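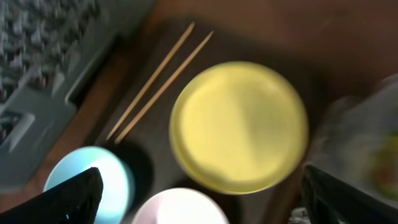
Baking Talk > Cakes, Bars & Quick Breads

Banana bread sinking in the middle, every single time

crumbqueen_ish
18/07/2019
ok I need help before I throw the pan out the window. Banana bread. Rises beautiful, smells amazing, comes out, and ten minutes later theres a canyon down the center. Third loaf this month. Tastes fine at the ends, gummy in the middle.

What I do: 3 bananas, very black, stick of butter melted, cup of sugar, 2 eggs, 1 1/2 cups flour, tsp baking soda, pinch salt. 350 for 55 min. Regular loaf pan. New oven, an Amano, came with the house. Old oven never did this with the same recipe.

Any ideas?? taking the last one to work sliced so no one sees the hole

pantrymoth
Underbaked. Next.

sugarandsalt_kc
Underbaked or too much banana. How big are your bananas? Three huge ones is way more mush than three small ones. Measure it once mashed, you want a cup, maybe a cup and a quarter tops. I used to just throw in whatever was going brown on the counter and got the canyon all the time.

Also a whole teaspoon of soda is on the high side for that much flour, but my grandma's recipe uses that so idk.

crumbqueen_ish
Did not measure. They were big. Costume-size bananas. So thats one thing.

But the toothpick came out clean!! Thats what is driving me crazy

loafer1295
Toothpick is useless in banana bread. You hit a banana lump it looks wet when its done, you miss the wet part it looks clean when it isnt. Get an instant read thermometer, 200 to 205 in the dead center. Thats it thats the answer.

pantrymoth
Disagree, toothpick works fine if you poke more than one place. People baked for a hundred years without thermometers.

loafer1295
And people had sunken banana bread for 100 years

biscuit_tin
lol

New oven is the thing that jumps out at me. Have you checked the temp? Ours ran 25 degrees cold when we moved in, the display said 350 and it was lying. Hanging thermometer from the grocery store, few bucks, leave it on the middle rack. Preheat a good half hour and then look. The beep goes off way before its really hot

mamabakes_late
Seconding the oven thermometer. We have an Amano too (the double one) and the preheat beep is a joke. It beeps when the air is hot but the walls arent. Open the door and it drops like crazy. I wait 20 min after the beep for anything in a loaf pan.

Do you open the door to peek? Be honest

crumbqueen_ish
...I open the door to peek

Like twice. Maybe more. The light is burned out so I cant see otherwise

biscuit_tin
Change the bulb!!!

sugarandsalt_kc
Peeking before 40 min or so will do it, the middle isnt set yet. After that I don't think it matters much.

gluten_yes_please
I don't buy the peeking thing. Tested it. Same batter, two pans, February when I was stuck inside with snow and nothing to do. Opened the door on one at 15 and 30 min, left the other alone. Both came out the same height. What DID make a difference was mixing. Beat the batter to death and it puffs up, then falls. Stir till you just barely can't see flour and stop.

mamabakes_late
Two loaves isnt much of a test, and depends on the oven. Mine would not forgive that. But yes on the mixing.

crumbqueen_ish
I use the hand mixer. The Sesteo one with the little turbo button

gluten_yes_please
Put down the turbo button

pantrymoth
Hand mixer for banana bread?? fork and a bowl. One less thing to wash.

halfcupofoats
What color is your pan? Dark pans bake the outside fast and the middle lags, so it looks done and smells done and isnt. I have a dark Palel one and a shiny no-name one from my aunt. In the Palel I go down to 325 and bake for an hour five, hour ten. Foil over the top if it's getting too brown. Shiny one stays at 350.

And what size, 8 inch or 9? Sounds dumb but an 8x4 filled to the top will sink a lot more than a 9x5. Shouldn't be more than 2/3 full.

crumbqueen_ish
It's dark. And I just went and measured, 8x4. I always thought it was the 9. Filled almost to the rim bc thats how much batter there is

halfcupofoats
There you go. Extra goes in muffin cups.

loafer1295
Could be the pan, sure, but you still won't know when its done without a thermometer. I'll die on this hill.

nana_of_four
My two cents, how old is your baking soda. If it's the same box that's been sitting open in the fridge soaking up onion smell, toss it. Spoon some in a bit of vinegar, should fizz like mad. I'd also cut it to 3/4 tsp. Too much and it shoots up and caves in.

Are you at altitude by any chance? My sister had to change everything when she moved to the mountains.

crumbqueen_ish
No, flat as a pancake here. Soda is from... before the move. Will get new

sweetello
Different take, I use Ello flour and it's softer than the regular store brand, so I add two extra tablespoons or it gets gummy. What flour are you using? And are you scooping or spooning

pantrymoth
Flour brand is not making a canyon.

sweetello
didnt say it was, said gummy. She said gummy. First post

pantrymoth
ok fair

crumbqueen_ish
Store brand AP. Spooned and leveled, I do do that part right!

sugarandsalt_kc
So change one thing at a time or you won't know which one it was. I'd start with the bananas and the pan.

halfcupofoats
That's two things

sugarandsalt_kc
It's banana bread not a science fair

biscuit_tin
I'd change everything at once and have good bread tomorrow tbh

crumbqueen_ish
Going with biscuit_tin, sorry. Plan: 1 cup mashed, fork no mixer, 3/4 tsp new soda, borrow my neighbors 9x5 (light colored), wait after the beep, no peeking till 45. Picking up both thermometers tmrw. Will report back

crumbqueen_ish
UPDATE. Oven thermometer says 320 when the display says 350. THIRTY DEGREES. Half an hour of preheat and it never got higher

Set it to 380, baked 60 min, center was 203. Little crack down the top, tiny dip on one side, no canyon. Not gummy! Edges a bit darker than I like.

mamabakes_late
There's usually a way to reset the offset on those, look in the manual under calibration or temp adjust. On mine you hold down the bake button. Then you dont have to do math every time

loafer1295
203. Beautiful. Told you

gluten_yes_please
Could've been the fork

biscuit_tin
It was the oven!! I called it

crumbqueen_ish
Manual is long gone but will try the button. Also has anyone put walnuts in this one, and do you toast them first or is that extra work for nothing

pantrymoth
No nuts in banana bread.

nana_of_four
Toast them, 8 minutes, and let them cool before they go in. Don't listen to pantrymoth.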